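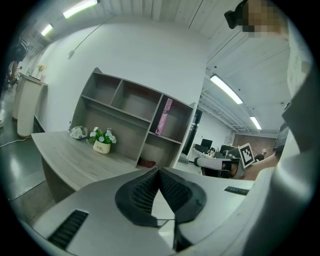

A desk and open shelving with a pink book in one of the cubbies.

Flirby opens second furniture exchange point in Aresley

ARESLEY, November – Flirby, the company that collects and resells used home furniture, opens its second exchange point this month in the Clollard district. The new place has 800 square meters and will receive desks, shelves, chairs and small cabinets from private households.

In the first exchange point, 238 families have brought furniture during the last 11 months. Many of them asked for a location closer to the city center, and for longer hours in the evening. Clollard will stay open until 8 p.m.

"People move to a smaller apartment and they do not know what to do with a good desk," said Leobardo Figueroa, director of Flirby. "We want that this desk finds a new room quickly, and for a fair price."

With the opening, Flirby also starts Nina, a pick-up service for customers who have no car. A pick-up must be reserved 2 days before, by telephone or at the counter. Large wardrobes and mattresses are not accepted for the moment.

Press contact: Flirby, press office, Aresley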